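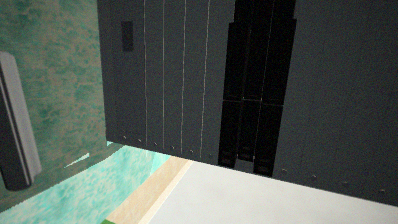

3 Besucherführung und Kapazität in Freizeitbädern

Skript zur Veranstaltung Freizeit- und Tourismusbetriebe, Teil 3
Dozentin: Catriona Morrison

3.1 Begriffe

Ein Freizeitbad verkauft Aufenthaltszeit. Der Gast zahlt für einen Zeitraum, in dem er Becken, Rutschen, Liegen und Gastronomie nutzen kann. Für die Planung unterscheiden wir deshalb:

Auslegungskapazität: Zahl der Personen, die sich gleichzeitig im Bad aufhalten dürfen.
Tageskapazität: Zahl der Eintritte, die an einem Tag möglich sind. Sie hängt von der Verweildauer ab und liegt bei kurzen Tarifen über der Auslegungskapazität.
Komfortkapazität: Belegung, bis zu der die Gäste das Bad noch nicht als voll empfinden. Sie wird über Befragungen ermittelt und liegt unter der Auslegungskapazität.

In Prüfungsantworten werden die ersten beiden Begriffe oft verwechselt. Bitte immer angeben, welcher gemeint ist.

3.2 Fallbeispiel Grestside

Das Erlebnisbad Grestside gehört zu einem Hotel mit direktem Zugang zur Badehalle. Die Auslegungskapazität beträgt 1068 Personen. Hotelgäste haben den Eintritt im Zimmerpreis enthalten, Tagesgäste kaufen Karten an der Kasse oder vorab.

Im Juli treffen beide Gruppen am späten Vormittag aufeinander. Die Hotelgäste kommen nach dem Frühstück, die Tagesgäste nach der Anreise. Engpass ist der Umkleidebereich, während im Wasser noch Platz wäre. Das Haus hat darauf mit einem Kontingent reagiert: 40 Prozent der Plätze bleiben bis 13 Uhr den Hotelgästen vorbehalten, danach werden freie Plätze in den Verkauf gegeben.

Nachteil der Regelung: Bei schwacher Hotelbelegung werden vormittags Tagesgäste abgewiesen, obwohl das Bad sie aufnehmen könnte. Das Kontingent müsste also an die Zimmerbelegung gekoppelt werden.

3.3 Vergleich Fletwood

Fletwood arbeitet ohne Hotel und mit Zeitfenstern. Eine Karte gilt drei Stunden, Nachzahlung erfolgt am Ausgang. Familien mit kleinen Kindern nutzen vor allem das erste Fenster, Jugendliche das letzte. Die Gastronomie verliert dadurch Umsatz, denn wer auf die Uhr sieht, isst seltener im Bad.

3.4 Aufgaben zur nächsten Sitzung

1. Berechnen Sie das Vormittagskontingent für Hotelgäste in Grestside.
2. Nennen Sie zwei Maßnahmen, mit denen sich der Umkleidebereich ohne Umbau entlasten lässt.
3. Würden Sie Fletwood einen Tagestarif empfehlen? Begründen Sie auf höchstens einer Seite.

Abgabe der Lösungen vor Beginn der Sitzung. Der Text zur Tarifgestaltung liegt im Kursordner.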